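Inbridge opens bookings for hand-held gripper kit

Inbridge has opened bookings for the Edine kit, a hand-held gripper with a camera built in, for teams that need to record handling work before setting up a robot arm to do it. Orders placed now will ship in September.

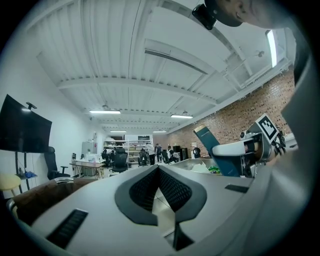 The kit can be bought outright or hired with a trainer from our Illier office. Hire starts at 8 working days and costs £377 a day, including set-up, printed markers and a spare pair of finger pads. Most new users need around 15 minutes of practice before their first recording.

Recordings are saved to a removable card and checked with Lodhi, our desktop software, which sorts them by task and lets the user delete any that are not wanted.

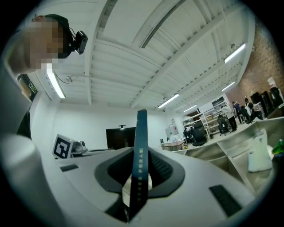 Lodhi is included in the price for the first year. Each kit comes with storage for 300 recordings, and larger cards can be ordered separately.

Colleges and small workshops can ask for a reduced hire rate. Bookings and price lists are available from the Inbridge sales desk in Illier.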